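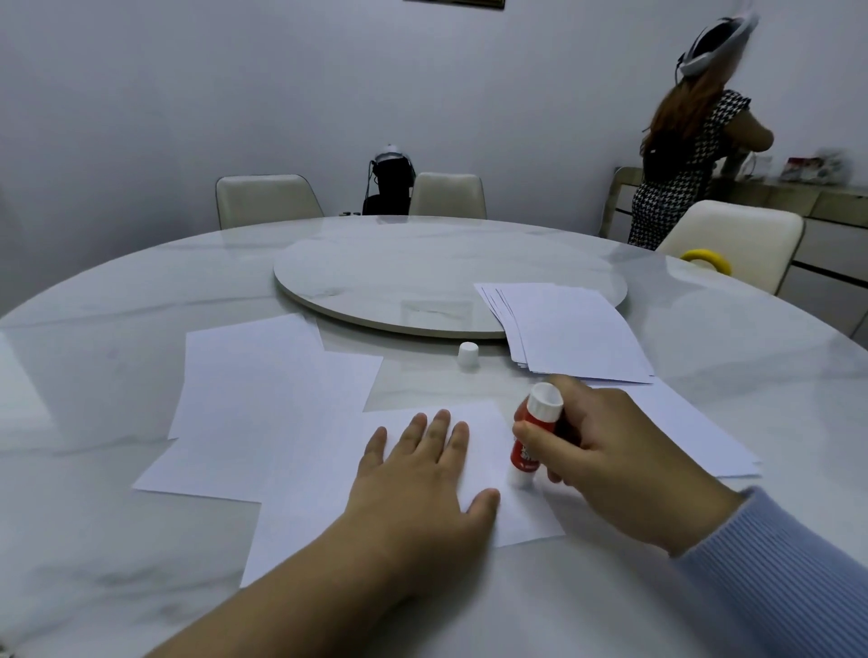
The Hapeta cell was returned to daily operation during this reporting period after the repair of its left wrist and a full revision of its setup procedure. The cell is a fixed two-arm station used by Livetti to develop paper handling and gluing, and most of the faults recorded against it concern the arm that holds the sheet. When the work is done by hand, the left hand lies flat with the fingers spread and presses the paper to the table while the right hand brings the glue stick down on it. The left arm of the cell has to supply the same steady pressure through a single soft pad, and a small amount of play in the wrist is enough to let the sheet creep.

Report to Istis on the Hapeta cell, Uvard workshop
Date of report: 4 Jul 2020

Repair of the left wrist

The fault was first noted as a drift in the holding position. The pad would land correctly at the start of a shift and land closer to the table edge by the end of it. The controller reported no error. Inspection found wear in the wrist bearing and a clamp screw that had backed out of its seat. The bearing and the clamp were replaced, and the cable to the force sensor was rerouted on the outside of the joint, where it can be checked without removing the cover.

The repair took eight working days, of which five were spent waiting for the bearing. A spare bearing and a spare clamp are now held at the workshop. The old parts have been kept and labeled in case the supplier asks for them.

Setup procedure

The former procedure had grown by addition over the life of the cell and contained steps for tools that are no longer fitted. It has been replaced by a single sheet posted on the guard door. The order of work is now as follows.

Wipe the table surface and both pads with a damp cloth and let them dry.
Check the wrist clamps against the paint marks.
Zero the force sensors with both arms raised and no tool in the right gripper.
Fit the glue stick with the cap off and extend the glue to the setting gauge.
Run the touch-off routine on the bare table, then on one sheet.
Record the readings in the cell log before the first job.

The procedure takes some 10 minutes for an operator who knows the cell. New operators carry it out under supervision until the cell lead signs them off.

Glue residue

Residue remains the main cleaning burden. It collects on the underside of the holding pad and on the gripper fingers, and once it has hardened it lifts the sheet with the pad when the arm retracts. Solvent was tried early in the period and was withdrawn after it softened the pad material. Warm water and a plastic scraper are now used at every change of stick. The pads are treated as consumables and replaced when the surface has lost its texture – the operator judges this by touch, and we have not found a better measure.

Glue sticks are capped whenever the cell is paused for longer than a short adjustment. The stick holder has been fitted with a shallow cup for the cap, which had previously been left loose inside the guard and had once stopped the right arm by rolling under it.

Paper supply

Sheets are fed from a flat tray. A stack that rests partly on a raised edge fans out, and the pickup arm then takes two sheets or misses the corner. Trays with a level base and a fixed back stop were made in the workshop and have been in use since the repair. Double picks still occur with new paper taken straight from the wrapper. Operators have been instructed to loosen the stack by hand before loading, and a revised pickup motion, with a short pause after the first lift, is under test.

Matters outstanding

The right wrist is of the same age as the left and has not been opened. We propose to inspect it at the next planned stop, in October, and to replace the bearing at that time whatever its condition. The cost can be met from the existing maintenance line.

The guard door switch gave intermittent signals on two occasions. It was cleaned and realigned, and the signal has been steady in the checks made so far. A replacement switch is on order. The cell will not be run with the switch bypassed.

Livetti requests the approval of Istis for the October stop and for the purchase of a second set of setting gauges, to be kept with the cell log. No change to the overall budget is requested.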